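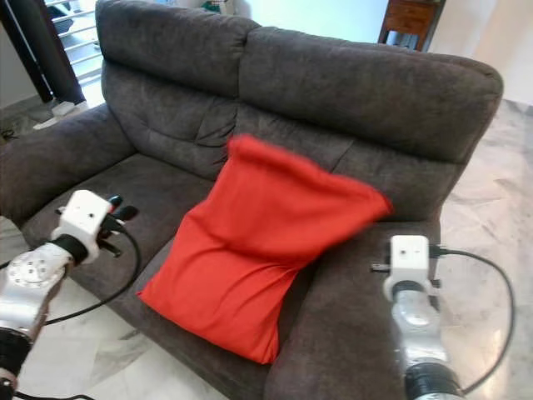 Kireck 2 Two-Seat Sofa, Dark Gray

Item no. 2834
Range: Kireck
Supplier: Hellwig, Eltville
Page revised 1/8/21

General

Two-seat fabric sofa with armrests on both sides and two large back cushions. Upholstered throughout in a soft microfiber with a slight texture. The color is a charcoal gray with a brown cast and can read warmer or cooler depending on the room lighting. Order a fabric swatch before matching it to existing furniture.

Cushions and fabric

The back cushions have a soft fill. Creases and puckering in the back and seat are normal for this fabric and are not accepted as a fault under the warranty. The two back cushions may not crease equally. Smooth by hand from the center toward the edges.

The red-orange throw pillow is not included. Pillow covers in the Kirnovau range are sold separately under item no. 329. Covers are thin, with a slight sheen, and cut loose, so some wrinkling across the face is to be expected.

Care

Vacuum with a soft brush attachment at low suction. Blot spills with a dry white cloth, then a damp one. Do not bleach, iron or machine wash the sofa upholstery. Wash pillow covers separately before first use, as strong reds can transfer to other fabrics.

Delivery

Shipped in 2 cartons. Check both for damage before signing. Next production run: April.

Contact

Orders: Eirini Kourkoulas
Fabric samples and spare parts: Vangelis Bakalis
Quote the item number in all correspondence.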